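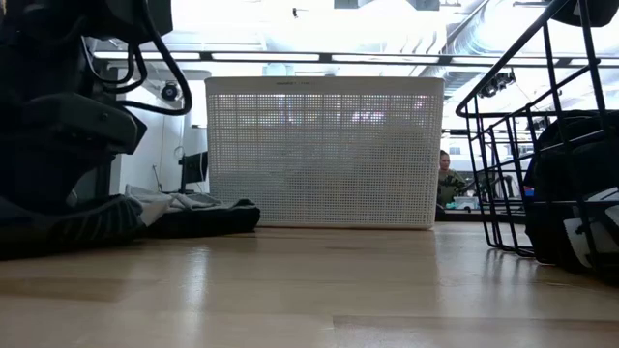 Most complaints about storage baskets start with the wrong basket, according to the woman who has specified them for the past nine years. She is the product technologist at Drorner, a small housewares supplier, and before that she worked in moulding at Cesum, where she looked after tooling for crates and bins. We met at a long table of light wood and talked for most of a morning about airflow, rims, hems and why people give up on folding. A wide white plastic basket with a grid of small square openings is her starting point for clothes. "Solid sides are for things that are already dry and are going to stay that way," she says. "Cloth takes up moisture from the room. If you fold a top and put it in a sealed box for the winter, whatever was in the fabric is in there with it." The black wire type she treats as a separate class altogether, suited to bags and other bulky things that hold their own shape.

The size of the opening matters more than the number of them. A large hole lets a drawstring or a bra hook through, and the garment then has to be cut free or worked loose from the outside. Small square openings avoid most of this. They also leave more plastic in the wall, so the side bends less when the basket is lifted full.

She pays close attention to the rim. A thin rim cuts into the fingers and splits at the corners first. "You want the top edge thicker than the wall. Then you want the corners rounded, because a square corner concentrates the load and catches on knitwear." At Cesum she ran a lifting test in which a basket was loaded, raised by its rim and set down again until something gave. The record for the range was held by a plain rectangular bin on cycle 161 of an overload run, with the failure at a corner. The retail version has had the same corner radius ever since.

Wire has different faults. The coating goes before the metal does, usually at the welds, and once it has gone the basket marks whatever is under it. She recommends felt pads under the legs on any polished surface, and checking the ends of the rods with a fingertip before anything soft goes in. Fine gauge jersey should not go in at all.

On folding she is brief. Drorner's advice sheet, last revised in March, gives a single method for all tops: face down, sleeves in, sides to the middle, then up from the hem in thirds. Ribbed fabric is the exception. It stretches across the rib and springs back along it, so a tight fold opens again within minutes. "Fold it in half and leave it. If you roll it, roll it along the rib. People fight with ribbed things and then decide they are bad at folding."

Should clothes be sorted before folding or after? Before, she says, and by weight of cloth. Colour is a poor guide, as dark things tend to end up in one heap whatever they are made of. Heavy pieces go to the bottom of the basket and light ones on top, and the pile should stop two fingers below the rim. Above that line the top garment slides off whenever the basket is carried.

She is less strict on filing clothes upright. It works in drawers, where the front and back hold the row in place. In a wide basket the row falls over as soon as a few things are taken out, and the user ends up with a heap again. A divider helps. Zepeda, one of the firms she buys from, supplies a clip-in panel that fits between the openings in the side wall, though it only fits baskets of the same pitch and she has had returns over it – mostly from customers who had measured the outside of the basket and not the grid.

Cleaning is simple: warm water, a little washing-up liquid and a soft nail brush for the openings, then upside down to drain. Bleach is unnecessary and will chalk the surface of coloured plastic over time. Lint collects where the side wall meets the base and should be brushed out dry first. Once wet, it packs into the holes.

Her current work is on a stacking version, to be sold under the Hokenari name. The difficulty is the base. To stack safely, each basket needs a step that sits inside the rim of the one below, and the step takes up room that would otherwise hold clothes. Two prototypes have been made, one with a deep step and one with a shallow one. The shallow one holds more and slides if knocked. She prefers the deep one. The buyers, so far, prefer the other.

9 July 2018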